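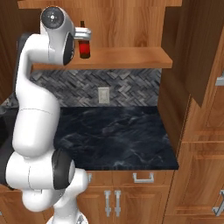
Household food waste in shared student housing is shaped by storage as much as by shopping habits. Food and drink that residents cannot see, or cannot reach easily, tends to be forgotten, bought again and finally thrown away. An item kept on an open shelf, such as the red bottle standing against the kitchen wall, stays in view of everyone who uses the room, while the same item behind a cabinet door does not. This report examines whether a change in storage arrangements, made at low cost and without new equipment, reduces the amount of edible food discarded in student kitchens. The study was carried out in Nukthorpe as part of the second-year module in Applied Household Studies.

1. Background

The residence selected for the study, Staltier Court, consists of shared apartments with one kitchen each. Residents buy food separately and store it in a refrigerator, a base unit and the upper cabinets. Early conversations with residents indicated that refrigerators were checked daily, but that upper cabinets were opened mainly when a particular item was wanted. Dry goods, sauces and canned food were therefore the main concern of the project team.

Earlier student work in the department had looked only at refrigerated food. The final report of that work recommended that dry storage be studied separately, and the present project follows that recommendation.

2. Aims

The project set out to measure the weight of edible food thrown away from dry storage, to compare kitchens using different storage arrangements, and to record what residents thought of the changes. It did not attempt to measure food waste from meals, and peelings, bones and coffee grounds were left out throughout.

3. Method

A total of 34 kitchens took part. Each kitchen was assigned to one of 3 groups. The first group made no changes and served as the comparison. The second group moved all opened packages to open shelves or to the front row of a cabinet. The third group did the same and also kept a shared inventory sheet, attached to the inside of a cabinet door, on which residents wrote the name of each item and the date it was opened. 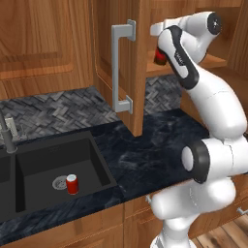
Residents were asked to place discarded dry goods in a separate paper bag, which was collected and weighed by the project team at the end of each week. Items were recorded under five headings: grains and pasta, canned food, sauces and oils, snacks, and baking supplies. Liquids were poured into a measuring cup before disposal and the volume was written on the bag. Packaging was removed before weighing wherever this could be done safely.

The scales were supplied by Enix, a local kitchen equipment store, and were checked against a known weight before each collection. The project had a budget of 800 dollars, most of which was spent on paper bags, printing and replacement labels. Collection began in June, after final examinations, when fewer residents were expected to be moving in or out. In practice several apartments changed occupants during the study. Their records were kept where the new residents agreed to continue, and removed where they did not.

4. Results

Kitchens in the second group discarded less dry food than those in the comparison group, and the difference was clearest for grains and pasta. Opened bags of rice and pasta placed in front were generally finished before a new bag was started. There was little difference for baking supplies, which most residents bought for a single recipe and did not use again, wherever they were kept.

The third group showed the lowest waste during the opening weeks. This advantage became smaller as the study went on. Inspection of the inventory sheets suggested a cause: entries were complete at first, but later sheets listed new items without crossing out those already used. By the final collection, a number of sheets no longer matched the contents of the cabinet. In those kitchens the results were close to those of the second group.

Sauces and oils gave mixed results. Some residents reported that bottles kept on open shelves were used more often. Others noted that labels advised storage away from light, and returned the bottles to the cabinet. The team had not considered this point when the instructions were written - it should have been raised at the planning stage.

5. Resident feedback

A short questionnaire was delivered to every participating kitchen. Most replies described the new arrangement as easy to follow. The main complaint was that open shelves looked untidy and collected dust, especially near the stove. Several residents of shorter height wrote that the upper cabinets were difficult to use under any arrangement, and that they kept everyday items on the counter for this reason.

Replies on the inventory sheet were less favorable. Residents described it as useful for planning meals but inconvenient to update after cooking.

6. Limitations

The collection method depended on residents using the correct bag. Some dry food was certainly placed in the general trash and was not counted. The study also took place in one residence only, during a period when many residents cooked less than they do in term time. The findings should not be applied to family homes without further work.

7. Recommendations

The project team recommends that opened dry goods be stored at the front of cabinets in all shared kitchens at Staltier Court, and that a printed note to this effect be added to the welcome pack. Oils and light-sensitive sauces should remain behind a closed door. The inventory sheet is not recommended in its present form. A shorter version, listing only items opened that week, could be tested by a later group.

The full weight records are held in the Urquijo Reading Room and may be consulted on request.

Submitted Aug 25, 2026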